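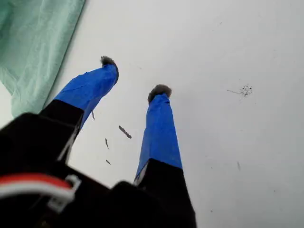 Why Does Bread Rise?

Bread dough starts out as a heavy lump. A few hours later it is bigger, softer and full of bubbles. The flour did not grow. The extra size comes from gas, and the gas comes from yeast.

What yeast is

Yeast is a living thing. It belongs to the same group as mushrooms, called fungi, but each yeast is made of only one cell. One cell is much too small to see without a microscope. The tan grains in a packet of dry yeast are clumps of a great many cells stuck together.

Dry yeast is not dead. It is dormant, which means its life processes have slowed down almost to a stop. Water wakes it up.

What yeast eats

Yeast eats sugar. Some bread recipes include a spoonful of sugar, but many do not, and the dough rises anyway. Flour is mostly starch, and starch is made of long chains of sugar units joined together. Flour also contains enzymes. An enzyme is a substance that speeds up one particular chemical change. When flour gets wet, its enzymes begin cutting starch into small sugars that yeast can use.

As the yeast uses the sugar, it gives off two things: a gas called carbon dioxide and a liquid called alcohol. This process is called fermentation. Carbon dioxide is the same gas that makes the bubbles in soda. Most of the alcohol leaves the bread in the oven as vapor.

How dough holds gas

Gas by itself would not make bread rise. If you stir yeast, sugar and water together in a cup, bubbles come to the top and pop. Dough is different. Wheat flour contains two proteins called glutenin and gliadin. When they are wet and are pushed and pulled, they link up into a stretchy network called gluten. Glutenin makes the network strong. Gliadin lets it stretch.

Kneading means folding and pressing the dough again and again. It lines up the gluten and also traps tiny pockets of air. Carbon dioxide moves into these pockets and makes them larger. Yeast does not make new bubbles in the dough. It fills the ones that are already there.

Rice flour and corn flour do not form gluten. Bakers who use them often add another ingredient to hold the gas.

Temperature

Yeast works slowly when it is cold. In a refrigerator, dough may need a whole night to rise. In a warm kitchen the same dough may be ready in an hour or two. Very hot water kills yeast, so recipes usually ask for warm water.

Fumiko Okabe teaches a Saturday baking class for children at the Talska kitchen school. Her class divides one batch of dough into 2 equal pieces. One piece goes into the refrigerator and the other stays on the counter. The students mark the height of each piece on its jar with tape and check the tape again before they go home. The counter piece is always ahead.

In the oven

Several changes take place during baking.

The gas in the bubbles gets hotter and expands. Some of the water in the dough turns to steam, which also takes up space. The yeast works faster for a few minutes and then dies from the heat. The quick rise at the start of baking is called oven spring.

Next, the gluten becomes firm and the starch soaks up water and swells. After this the loaf keeps its shape.

Last, the outside dries and gets much hotter than the inside. The crust turns brown because of reactions between sugars and proteins. The middle still holds water, so it does not get hotter than 100 degrees Celsius, the boiling point of water at sea level. When Tatsuya Noguchi, the other teacher at Talska, put a thermometer in the center of a finished loaf, it read 93 degrees.

Try it: a yeast balloon

Ask an adult to help with the warm water.

You need:
1 small, clean plastic bottle
1 balloon
1 packet of dry yeast
1 spoonful of sugar
Warm water

1. Stretch the balloon a few times with your hands.
2. Pour warm water into the bottle until it is one-third full.
3. Add the sugar and the yeast. Swirl the bottle gently.
4. Pull the neck of the balloon over the top of the bottle.
5. Leave the bottle in a warm place and look at it every ten minutes.

The balloon will fill slowly with carbon dioxide. If it stays flat, the yeast may be too old or the water may have been too hot. Check that the balloon fits tightly, then try again with a new packet.

Words to know

Carbon dioxide: a gas given off by yeast and breathed out by people.
Dormant: alive, but hardly active.
Enzyme: a substance that speeds up a chemical change.
Fermentation: the process in which yeast turns sugar into carbon dioxide and alcohol.
Gluten: the stretchy protein network in wheat dough.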